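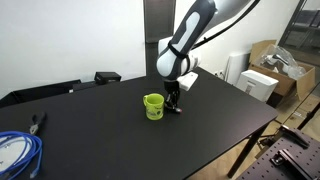 The Green Mug

Tsutomu Onishi had promised his aunt a machine that could wash up, and he had promised it in July, over pudding, in front of the whole family, so there was no getting out of it.

"Will it do saucepans?" she had asked him.

"Mugs first," he said. "Then we'll see."

Now it was well past six in the evening, the heating had gone off in the building, and he and old Sadao Hirose were still sitting on their stools at the black table, watching the arm think about the lime-green mug. Sadao had brought the mug in himself, years ago when the firm was still called Kutel and had a proper canteen, and he had always been rather particular about it. He had been asked for something bright, that the software would find easily, and he had handed it over the way you might hand over a small dog to the vet.

"It's right beside it," said Sadao. "What's it waiting for?"

"It's working out the handle."

"The handle's on the left. I could have told it that."

Tsutomu wrote the number of the attempt in his notebook, which was 34, and put a little dot next to it, to be turned into a tick or a cross when the time came. There were a good many crosses on the page already, and one long smear where he had rested his sleeve. He was a patient man, and he'd been brought up in a house where the washing-up was done straight after the meal, by whoever was tallest, and so he had done a great deal of it and thought a great deal about it. Nobody in his family had ever considered it difficult. You picked the thing up, you looked to see if there was anything left in the bottom, you tipped it out, you washed it and you put it upside down to dry. His aunt could do all that while telling you about her neighbour's hip.

"Van Dijk say theirs can load a whole rack," said Sadao, who read all the brochures.

"Their own rack, with their own cups in it."

"Well, that's still a rack."

"Put your mug in front of it and see what it does," said Tsutomu, a bit more sharply than he meant to, and then he felt sorry and offered Sadao the last of the biscuits, and Sadao took it, so that was all right.

They sat on a while longer. Sadao talked about the year he had worked in the kitchens at the Flinberg, when he was nineteen and there were 848 covers on the night of the big wedding, and a woman at the sinks who never once looked down at her hands. He had asked her how she knew when a plate was clean and she said it squeaked. He had always wanted to ask somebody whether a machine could be taught to listen for that.

"I don't see why it couldn't," said Tsutomu, and he wrote *squeak* in the margin, with a question mark after it.

The arm gave its small hum then, and both of them leaned forward, and Sadao put down what was left of his biscuit.

"Steady," he told it, quite gently. "There's no hurry, love. It's only a mug."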